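September, evening

Compressor cycling normally again. I moved the thermostat from 2 to 5 last week and left it there too long, so the back wall of the fridge section had a skin of ice on it by this morning. Set it back to 2 before breakfast. The thermometer strip on the middle shelf has come up and stayed up, and the lettuce behind it has been written off.

Main job today was drinks. The delivery from Skondeo came a little after four and sat in the hall until I had room for it. Order was short again: no soda water, and the barley tea replaced with something I did not ask for. I have stopped filing complaints about substitutions. The refund takes longer than drinking the thing.

Flower tea went through first. 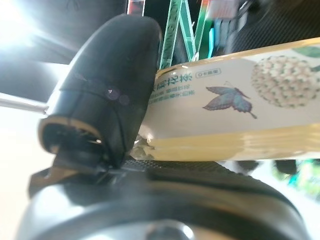
Flower tea, on its side. Cream label, teal lettering, pale yellow contents.

I have been storing bottles horizontally where the shelf height does not allow anything else, and I am still not convinced by it. A screw cap should hold in any position. In practice one of the Han bottles wept into the vegetable bin in the spring and I spent an hour with the bin in the bathtub. Rule since then: caps get an extra quarter turn before a bottle goes on its side, and anything already opened stays upright in the door. The door rack takes two large bottles at most before the lower hinge starts to complain.

Shelf spacing is the real limit. The Nimen manual gives three positions for the middle shelf, but the top one fouls the lamp cover, so in effect there are two. Measured again with the steel rule to be sure. Same answer as in the spring.

That leaves the bottom drawer for overflow. It is a freezer drawer and should not be treated as general storage, but it is the fastest way to pull a drink down to temperature before dinner. Some 2 hours is the upper limit for a full can by my own notes, less if the drawer is already loaded. I set the oven timer for it, and the oven timer is loud enough to hear from the balcony. Sugar buys a small margin, plain tea very little. Bottles get less trust than cans for no reason I can defend with numbers - the plastic gives and the aluminum does not, and I would rather scrape tea slush than can fragments, so by rights it should be the other way round.

The drawer runners need attention. The left one drags over the last inch and the tub comes out slightly crooked. Cleaned the track with a cotton swab and dish soap, dried it, no improvement. Suspect the roller. Sirkness lists a replacement pair but gives no diameter, and I am not ordering on a guess. Will take the old one out at the weekend and put calipers on it.

Green cans toward the back of the tub, lying down. Bottle handled at the front with the drawer pulled out.

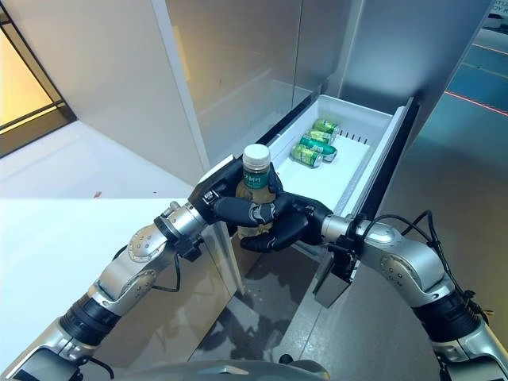
Remaining

Measure drawer roller, left side. Check door gasket at the lower corner with a strip of paper. Defrost back wall properly if the ice has not cleared on its own. Soda water on the next order, substitutions switched off. Put the thermostat setting on a bit of tape inside the door so I stop relying on memory.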